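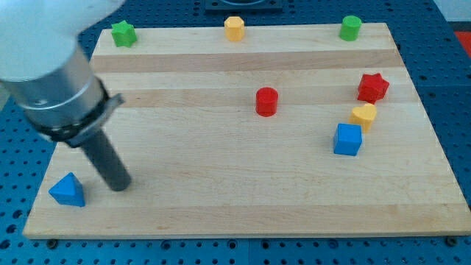
The pushing setup on its maple board, with the rod down near the blue triangle.

2019-05-30

I promised a few of you an update on the block project, and then I let half the spring go by, so settle in, because I have a lot saved up!

We are still collecting examples by hand. One of us steers the arm, the rod pushes blocks around the board, and every little nudge gets saved along with a plain sentence saying what the nudge was for. "Move the red cylinder over to the yellow heart" is a typical one. The learning part comes later, and it can only be as good as what we feed it, so I've been trying to be patient and feed it well.

Godfrey Muriithi has been steering with me most evenings, and he is so much smoother at it than I am. I tend to shove a block from dead center and then chase it when it starts to turn. He comes in a bit off to one side, taps, waits, taps again – it's lovely to watch. We went back and forth over whether to keep my clumsy runs, and in the end we kept most of them. A model that has only ever seen Godfrey won't have much idea what to do once a block has wandered off where it shouldn't be.

The stars are my least favorite. Push on a point and the whole thing spins, push between two points and it goes along quite nicely, and I forget this every single time. The cube is a dear by comparison.

On Tuesday we saved 141 runs, our best evening so far, and threw out 11 where the sentence didn't match what the hand had done (mostly me saying "left" and going right). I've gone down to sessions of 30 minutes with a 15 minute break for tea, and my mistakes have dropped off a good deal. I should have started doing that back in December.

Next I want more sentences that sound like real people. Ours have gotten awfully stiff, all "move this to that," and my sister in Nellham has offered to write us a batch without having seen any of the ones we've used. Godfrey is already worried about how she'll describe the octagon.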